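4.2 House rules and what became of them

The first version of our collection protocol ran to 70 rules. It was written in an office, by people sitting down, and it assumed that every home would be tidy and that every operator would read to the end. Neither assumption survived the pilot. The Bidex rulebook we describe in this section is what remained after we threw out every rule that could not be checked from the recording itself or from the session sheet. A rule that can only be checked by asking the operator whether he followed it has a compliance rate of 100 percent and no other useful properties.

Three kinds of rule stayed. The first kind concerns identity. Every gripper carries a printed label and a QR code on its body, and both must be readable in the opening part of the recording. In the Plarnow pilot we let operators type the device name into a form, and we learned a good deal about spelling. The second kind concerns the room. Operators are told to leave the home as they find it, apart from the items named in the task. For laundry tasks this means the sofa keeps its slipcover, its cushions, and whatever bag is leaning against it. An early draft asked for a "clean background," which operators took as an order to clean, and one household was pleased enough to ask when we were coming back. The third kind concerns people. Anyone who may come into view signs a consent form before the session, including those who promise to stay in the kitchen.

Figure 3 shows a view from a garment session under the current rules. The label and the code are both on the gripper body, a pair of jeans is draped over the seat between the fingers and the cushions, and a folded stack waits at the left end. The wall posters and the person at the right stay in the data, subject to the consent and masking steps in Section 4.4.

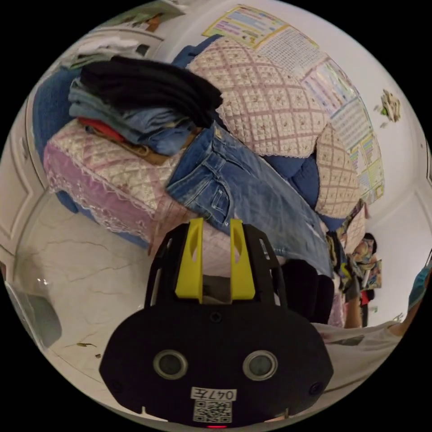
Figure 3. Gripper view in a living room, garment task. The body label and QR code face the camera.

4.3 Auditing

Rules that are never audited tend to turn into decoration. We drew 500 sessions from the Miah collection and had each one read by two reviewers working apart, using the same checklist the operators had been given. Where the reviewers disagreed, we treated the rule as the suspect. Most disputes came down to one word, "visible," which one reviewer took to mean present and the other took to mean legible. The current text says "can be read without zooming in," and the quarrel has moved elsewhere.

Failed sessions are not deleted. They are marked with the number of the rule they broke and kept in a separate folder, which at Gellov is larger than anyone had budgeted for.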